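Search the notebook
Enter keywords
Go

Pevar kitchen set, bench notes
September 29, 2020

Really pleased with how the little kitchen is coming along! It finally feels like somewhere you could make a pretend breakfast, and the colours sit together much better than I expected when I was sorting the crates in July. The white table helps a lot. Everything bright sings on it, the banana most of all.

Oven first. The toaster oven stays on the right, I've made up my mind about that. It's the one big dark thing and it anchors that whole side. I tried to talk myself into a middle spot and it just ate up the table.

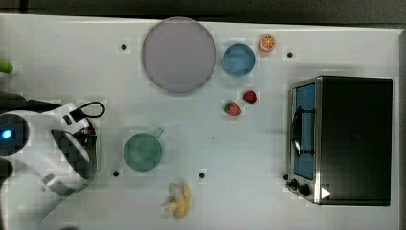 The plate is still my favourite. It's a pale lavender sort of colour, a bit chalky (I had it down as grey in the Nuvunlow list, must fix that), and it makes the orange slice look good enough to eat. The blue piece goes next to it every time without my thinking, so I may as well write that into the layout and be done.

Toy fruit: the big strawberry with the leafy top is lovely. The small dark red one is a puzzle, because half of us call it a strawberry and half a raspberry. Put "small red fruit" on the label until Sipos sends the proper list. And I love the banana with its peel flopped open, what a daft and brilliant thing to make.

Budget for the extra bits was 100, spent 88, so there's a little left for a second plate if Karkano still does that colour.

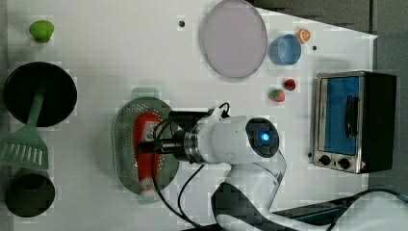 2 min read

Green things next, and there are plenty! Colander, spatula, the little lumpy one that could be a pepper or a pear. I like the colander hugely, all those holes give you something to look at among so many smooth shapes. The slotted spatula belongs with the black pan and I want them stored as a pair from now on, handle and all, even if it means a longer box.

Still to do:
- check the spatula fits the long crate
- move the lumpy green one nearer the other food, it looks lonely up in the corner
- ask Karkano about the plate
- correct the colour on the Nuvunlow list

Might try a soup layout next, with the pan in the middle and the fruit put away.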